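Tips for Building and Tuning a Small Gripper Arm in a Shared Workshop

I have been building a two-finger arm on the end bench at our workshop since August, and I can't remember when I last had this much fun with a screwdriver! Most of what follows came out of mistakes. Some of it is for people on their first build, some for people who already own too many servos. Skip around as you like.

Give the arm a proper base

Bolt it down. Clamps are fine for an evening, but a clamp creeps every time the arm reverses, and you will chase that creep for days thinking it lives in your joints. My base is a square of scrap from the Lokwood offcut bin, screwed through to the bench. Drill the holes a touch oversize and use wide washers so you can nudge the whole thing square before you tighten.

If you share the bench, make the base removable and scribe its outline on the benchtop. Putting the arm back on its outline saves a whole round of calibration (well, most of one).

Wiring that survives a week

Leave slack at every joint, then move the joint by hand to both ends of its travel and look again. You always want more than you thought. Hook-and-loop ties beat zip ties while you are still changing things, and you will be changing things for a long time.

Label both ends of each cable. Masking tape works, and so does a paint pen. Holger Engström uses colored heat shrink and it looks fantastic, but you have to remember to slide it on before you crimp. I forget about half the time.

Keep servo power separate from the controller's power and tie the grounds together. If the arm twitches when the fingers close, look at the supply before you look at your code.

Finger pads

The fingers on my arm have gone through eight sets of pads and I would happily try more. Bicycle inner tube, cut with scissors and stuck on with contact cement, is still my favorite. It's cheap, it grips, and it peels off clean if you warm it with a hair dryer. Foam tape feels great on day one and goes mushy soon after. Shelf liner is surprisingly good on glass jars.

Whatever you choose, wipe it with a damp cloth before a session. Sawdust on the pads will make a good gripper look hopeless, and in our shop there is always sawdust.

Build it in simulation too

I put this off for far too long. Ulla Kristiansen talked me into modeling the arm on the computer, and now I try nearly every new move there first. You don't need a pretty model. Plain gray fingers, a palm bar and a flat wall are plenty for learning whether your camera angle makes any sense. Get the sizes and the joint limits right and let the looks go.

A few things that helped me:

Measure the real parts with calipers and type the numbers in yourself. The drawings I had for the fingers were off by 2 mm, which is plenty when you are trying to pick up a pencil.

Set the joint limits a little tighter in the model than on the real arm. Your first wild move will then stop early on screen, and you get into the habit of staying inside the safe zone.

Put the virtual camera where the real one will sit, and spend some time just looking through it with the fingers open. If you can't see both tips, move the camera before you write another line.

Hang something on the virtual wall. With only a plain surface behind the gripper it's very hard to tell whether the arm is moving or how far it has tilted. A picture with a dark border gives your eye an edge to read, and it does the same for simple tracking code.

Save every run under a new name. I am on run 1,051 and I have gone back to old ones more often than I would have guessed.

Moving from screen to bench

Start at quarter speed. Run the move with nothing to pick up, then with a sponge, then with the real object. A sponge forgives everything, and you can see from the squash whether the fingers are closing evenly.

Keep a hand on the cutoff switch. Ours is a big mushroom button on a short lead that four of us can reach from our stools. Trygve Solberg wired it and it is the best part in the whole build!

If the real arm lands short of where the model did, check for sag first. Rest a ruler upright beside the wrist, stretch the arm out, and read the height with the power on. Then add that droop to the model so the two agree. It takes ten minutes or so and feels like magic afterward.

Sharing the space

Write the current settings on a card and leave it by the arm. Stellan Haugen borrowed mine one evening, changed the grip force, wrote it down, and I was up and running the next morning without a single puzzled minute.

Park the arm folded, fingers open, power off. Cover it with an old pillowcase if anyone is sanding nearby. And keep the small screws in a lidded jar, because an open dish on a bench with a moving arm ends exactly how you think it does.

Next on my list is a softer wrist joint. If you have had luck with printed flexures, leave a note on the board by the door, I'd love to compare.

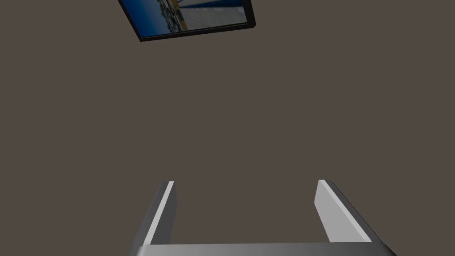

Fingers open in the simulator, with a black-framed picture on the plain surface beyond.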